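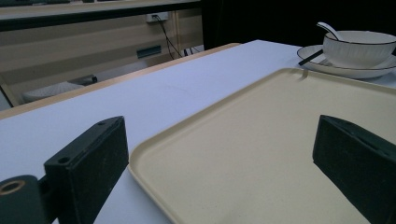 Section 4: Setting the Tray for Table Service

Most tray guides begin with what goes on the tray. This one begins with where the tray goes, because a badly placed tray stays badly placed once it is loaded. The Branditz range comes in several colors, and the makers of these things like to claim that each one suits any table. We doubt it. A beige tray on a white tabletop, with the tableware just past the far edge of the tray, is a fair working layout: you can find the rim at a glance and you don't have to reach over plates to get at the handle side of a cup. On a tan table the same tray is harder to see, whatever the catalog says.

Before you start

You will need the tray, a soft cloth, and whatever you plan to serve. The non-slip mat sold separately as the Motunska liner is optional. We tried it for most of August and could not say it did much on a clean table.

4.1 Placing the tray

1. Clear a space larger than the tray on every side. Ten minutes of moving salt shakers later on is no fun.

2. Wipe the table and the underside of the tray. Dry both.

3. Set the tray down flat. Do not slide it into place from the table edge.

4. Press lightly on each corner in turn. If the tray rocks, turn it end for end and try again. If it still rocks, check the table before you blame the tray.

5. Line it up with the table edge if you care about that. Some hosting books insist on it. A slight angle does no harm and often puts the short side closer to the person serving.

Note: The corners are rounded, so a tray pushed tight into the corner of a table will leave a gap there. Crumbs find it.

CAUTION: Leave at least 40 millimeters between the rim and the table edge. An overhanging tray will tip if someone leans on it.

4.2 Checking the surface
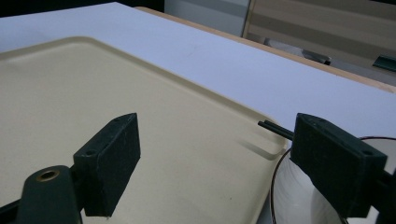 Matte finishes are sold as "easy care," a phrase that deserves some suspicion. They hide fingerprints well enough, but they also hide dried sugar and grease, and a mottled one hides them better still. Look at the floor of the tray from a low angle before loading it. Small dark specks are the ones to go after, like the one on the lower right part of the surface, easy to pass over on such a large stretch of beige. It may be a crumb or it may be a mark in the plastic, and looking won't settle it.

1. Touch the speck with a dry fingertip. If it moves, brush it off and go on to 4.3.

2. If it stays put, lay a damp cloth over it for a minute, then wipe.

3. Still there? Use a drop of dish soap. Skip the Sarıgül cleaning paste that some stores sell next to the trays – it is gritty, and grit on a matte surface leaves a shiny patch.

4. Run the cloth along the inside of the rim, all the way around the corners.

Note: The inside of a rim can look darker than the base. Wipe once and check the cloth. If the cloth is clean, leave the rim alone.

4.3 Loading

1. Put the heaviest item near the middle.

2. Place tall items next to it and low items toward the rim. The rim is low and will stop a rolling spoon. Don't count on it to stop a glass.

3. Fill cups after the tray is in place, if the layout of your room allows it.

4. Lift with both hands, one on each short side.

CAUTION: The stated load for tray 936 assumes an even spread of weight. We have yet to see a teapot spread its weight evenly, so stay well under the figure on the label.

For trays with handles, see the Skororlow supplement, sheet 19.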